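4.2 Where the drinks sit: table layout and how long guests stay 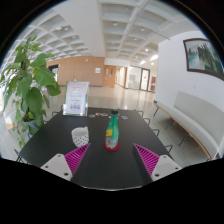 Figure 3. Mug and bottle on a black table, the bottle on a red coaster.

Does the placement of drinks change how long people keep talking after a meal? In our data it does, and by more than we expected: when drinks stayed within reach of every seat, after-meal conversation ran a median of 13 minutes longer than when they were kept on a sideboard.

We were thrilled to see this hold up across both towns. The 312 meals logged in Posbridge and Itutach differ in almost every other way (Itutach households eat later, and they eat with more relatives), yet the pattern has the same shape in each. Meals with only two people present are the one exception. Pairs talked for as long as they talked, wherever the drinks were, and we come back to them in Section 5.

The diaries are a joy to read, and they suggest a mechanism. Getting up for a refill breaks a story in half. Several diarists in Itutach wrote that once one person stood, somebody else began stacking plates, and the evening was over within a few minutes. This fits the "first riser" idea put forward by Zanetti for café tables, though his tables were much smaller and his customers were paying.

Season matters too. The January diaries show longer sittings overall, and the effect of reach is weaker there, possibly as guests were in no hurry to go out into the cold. We coded hot and cold drinks separately, following the Pridik scheme, and found no clear difference between them. Florencia Núñez recoded a subset of the diaries without seeing our labels and disagreed on 2 entries, both involving soup served in cups.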